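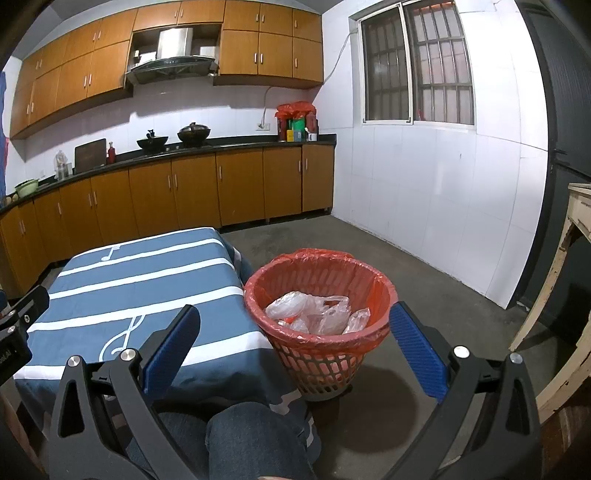 I've been meaning to write up the Norkov carbon steel pan since June, when mine turned up in a box big enough for a bicycle. I've now cooked on it nearly every day, burned a few things on it and sworn at it twice, so I reckon I'm allowed an opinion.

First, the weight. It's a heavy old lump, and if you've got dodgy wrists (I have one good one) you'll want to pick it up with both hands. There's a little helper loop opposite the main handle and I use it more than I thought I would. The handle itself is long and stays cool enough for the length of an omelette, but do a proper half hour of onions and you'll need a cloth.

Seasoning took me a whole evening. The leaflet says four thin coats of oil, I did eight, and the smell hung about until the next day – open every window you've got! The first few eggs stuck like glue all the same. By the third week they were sliding about nicely, and now I can do a fried egg with the tiniest scrape of butter and it just skates off.

Where it really shines is anything you want brown. Potatoes, sausages, halloumi, chicken thighs skin side down. I did my Orakzai-style karahi in it for my brother-in-law and the edges of the tomatoes caught in exactly the right way, although the sauce was so sharp it stripped a patch of the seasoning and I had to start again on that bit. Tomatoes go in the old enamel pot now.

Washing up is hot water, a brush, then back on the hob to dry. I left it on the drainer overnight once and it had orange freckles by breakfast. They came off with salt and a bit of elbow grease.

I got mine from the cookshop in Dendholm, who let me hold a few before choosing, and I'd do that again over buying online. They had the Faltwood one as well, a bit lighter, with a wooden handle that I didn't fancy putting in the oven.

Four stars from me. I'd have given it the fifth if it came with a lid, but you have to buy that separately and they only had the wrong size in.

Naveed Dogar
Oct 20, 2021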